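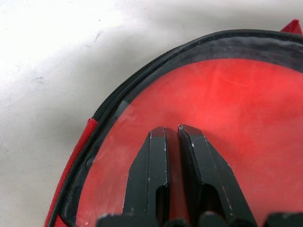
How to Set Up a Home Isolation Room for a Family Member with Measles

Updated Jul 17, 2019

These steps follow the handout used by the Flollthorpe county health office during the April cluster. They cover a house or apartment with at least one room that has a door and a window. Call the doctor's office before you go in, so that staff can bring the patient through a separate entrance.

1. Pick the room

Choose the room farthest from the kitchen. A private bathroom is best. If the bathroom is shared, the patient goes last, and it then stays closed with the fan running for two hours.

2. Control the air

Close the door and put a rolled towel along the bottom gap. Open the window at least 12 inches. In a house with forced air, cover the return vent in the room with plastic sheeting and painter's tape. Leave all other returns open.

A portable air cleaner helps but does not replace the window. Place it near the bed, at least 23 inches from any wall, and run it on high. Users of the Hurska units should note that "auto" mode drops the fan speed at night — set it by hand.

3. Decide who goes in

Only people with two recorded vaccine doses, or a blood test showing immunity, should enter. Pregnant women and infants stay out.

4. Keep a log

Write down the name of each visitor to the house, with times in and out. The county form is number 2074. It is available in English and Magyar at the front desk on Plestulitz Street.

5. End isolation

Count the day the rash appears as day zero. Isolation ends after day four — longer if the patient has a weak immune system, in which case the doctor sets the date. Air the room for at least 60 minutes with the door shut, then remove the tape and wash the bedding as usual.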